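Visits > Showrooms > Sunodthorpe
Search visits...

The Branar kitchen showroom opened its doors one morning in May. Horácio Leitão took us through the cabinets first - white fronts, butcher-block tops, drawers in bare light wood on metal slides.

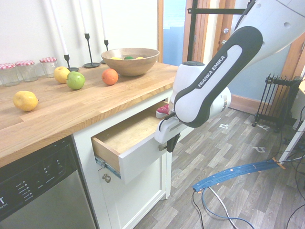
Prices came up next. The smallest set starts at $700, fitting not included, and delivery takes 7 weeks. Coffee was free and parking was easy. We left before noon.

266 shares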